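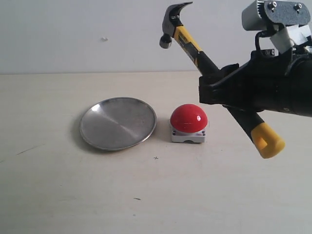 Dean Lambert
Contributing writer, shop floor and automation
13 September 2018

Zovum opened its lab to visitors this month, and the invitation promised robots that "learn like apprentices." I have trained apprentices. I went to see what was meant by it.

What was meant is a claw hammer, a round steel plate and a red push button on a pale table. An operator guides the arm through a job, the computer saves the run, and then they do it again. Evangelia Politis, who heads the recording work, told us they had 2,008 saved runs. I asked how many were any good. She said 776 had been checked so far, which I took as a fair answer and a worrying one.

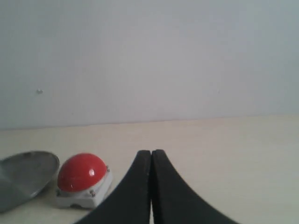

The rest are waiting on Kevin Scanlon, who watches each run and marks it keep or drop. He was candid about the job. A run where the operator hesitates can still be kept, he said, if the hesitation ends well. I asked who decides that. He does — on his own, with a two-page guide he wrote himself.

My other complaint is the table. It is clean, the wall behind it is bare, and the light is soft. My old shop never looked like that, and I doubt any customer's does.
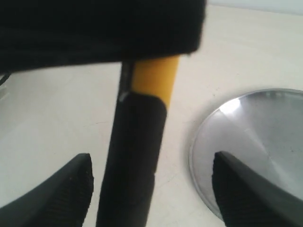
What the sales side said

Odair Pimentel gave the talk after lunch. He had a slide claiming an 88 percent success rate, and it took three questions from the floor to learn that the tests were run at the same table where the examples were recorded. He did say a second site would start in October, with worse lighting and other people's tools. I would have liked to visit that one.

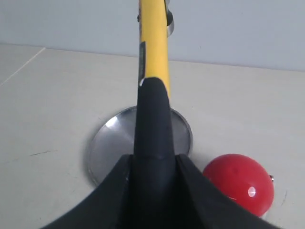 Does a bigger pile of examples make the robot better?

It can, if the new examples show something the old ones don't. More runs of the same job on the same table mostly teach it that table.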